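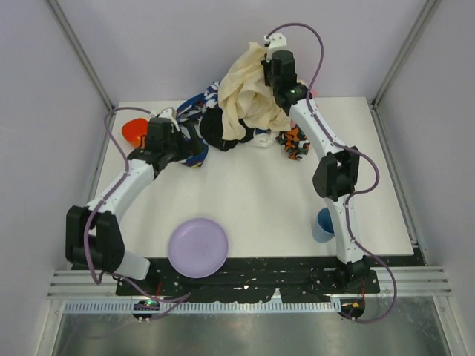
Print | E-mail

Ticket 142 - Gaton Goal Course, audio lessons stop playing
Opened: November 22, 2020
Status: Closed

Customer bought the Gaton personal coaching course through the Promar store in October. Lessons 1 to 3 play fine. Lesson 4 stops partway through the morning routine exercise and goes back to the menu. The workbook page for the same lesson opens normally.

Asked customer to sign out, clear saved downloads and try again. Same result. Tried on a second phone, same result.

Played Lesson 4 from our test account. No fault. Compared the two accounts - the customer's is still tied to the old Ocampo membership, from before the courses were moved over. Test account was set up new under Promar. 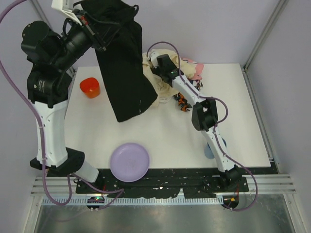

Moved the customer's account to the new membership type. Lesson 4 now plays to the end, but the progress chart went back to zero and the daily goals list was blank. Customer was not happy about the goals list and I don't blame them, they had been filling it in every morning.

Sent to Kumov, who host the course files. They restored the goals list from a backup. The progress chart could not be restored, so I marked the first 4 lessons as complete by hand. Customer confirmed by e-mail that both look right.

Note for anyone picking up a similar ticket: export the goals list before changing the membership type. The export button is under Settings - My Journal, not on the course page.

Refund not requested. Closing.

Print | E-mail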